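Cell Maintenance Meeting, Trammont site
2023-04-22
Present: maintenance, controls, Eynon (integrator)
Minutes of the February meeting accepted without changes.

1. Gripper pads
The yellow foam pads stay in service. Controls asked for a check of the dark gray rubber strips at every pad inspection, with attention to the edge that bears on the item. Strips that lift at a corner are to be replaced in pairs. Korkance has quoted 10 sets. Order approved.

2. Grip on thin items
Notebooks are to be gripped by the sides, with the strips in contact before closing force is raised. Force setting stays at 13 N until the new strips are fitted.
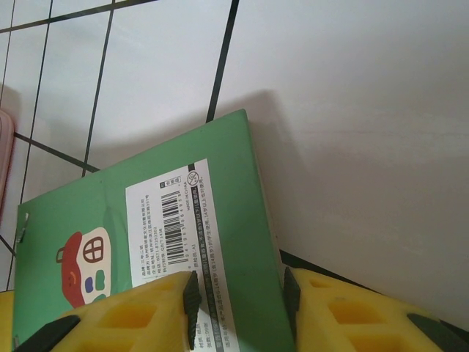

Eynon will repeat the slip test after fitting, 200 cycles at the present setting, and report any drift in finger position. If drift is found, the zero point is to be taught again before the force is changed.

3. Wrist cable
Fault 208 came up twice on the Brirnulance controller. Connector reseated, strain relief moved back one clip. Item stays open.

4. Actions
Maintenance: place strip order, update inspection sheet.
Controls: back up the controller before the test.
Eynon: slip test and report.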